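The Tariff Schedule

The ninth round of the agreement between Trasberg and Redudmont opened at four in the afternoon with a reading of Annex C. The annex ran to 200 pages and listed every good that could cross the strait at the reduced rate. The Redudmont deputy negotiator had written most of it. She followed the reading with a pencil and made no marks.

The dispute concerned line 800, processed shellfish. Under the draft, a product qualified as Trasberg origin if 40 percent of its value was added there. The cannery at Shih bought its clams from one side of the water, its tins from the other, and its labels from a printer who declined to say where his paper came from. By the Trasberg method of calculation the clams qualified. By the Redudmont method they did not. Both methods were set out in the same footnote.

"We can accept the footnote," said the head of the Trasberg delegation. "We can't accept its second sentence."

The second sentence had been the price of the first. The deputy negotiator had the minutes from September to prove it, and she read the relevant paragraph aloud. It recorded that both parties had expressed satisfaction. It didn't record with what.

A recess was called at six. The Trasberg side went down to telephone its ministry. The Redudmont side stayed in the room and recalculated the threshold using last year's exchange rate, then the rate from the year before. Under the second rate the cannery passed by a margin of two tins per 1,000. The deputy negotiator checked the figure twice and put the sheet in her folder, face down.

She was lodged in an apartment above the harbor office, leased by the ministry for the length of the talks. She walked back there at nine.
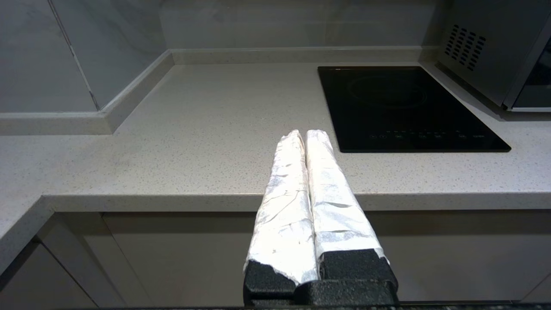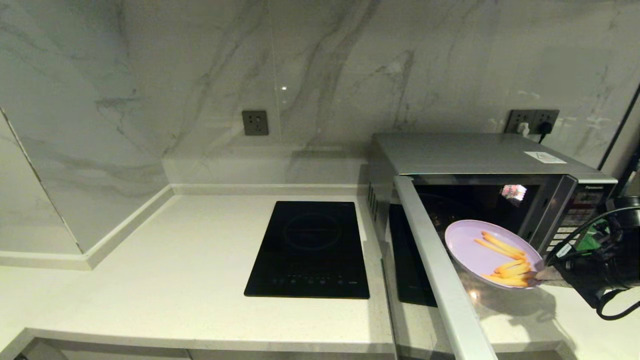
The difficulty with line 800, she decided, was that neither capital cared about clams. Trasberg wanted a precedent for machine parts, and Redudmont wanted to deny it one. The cannery employed few people and had never written to either ministry. She spread the annex on the pale quartz counter, to one side of the induction cooktop, and read the footnote again under the kitchen light. If the second sentence were moved to the definitions, it would bind every line in the schedule and offend everyone equally. If it were moved to a side letter, it would bind nothing, and both ministers could sign it.

She drafted the side letter in four paragraphs. The third referred questions of exchange rate to the joint office at Lurkosix, an office which had been established by treaty and had not yet been given a building.

In the morning the Trasberg delegation asked for one change. They wanted "shall" replaced by "will" in the last paragraph. She asked for an hour to consult, went out to the corridor, and stood by the window until the hour was up. A ferry was unloading crates on the near quay. She couldn't read the stencils from that height.

"Redudmont can accept 'will,'" she said when she came back in, and the clerk began the reading of line 801.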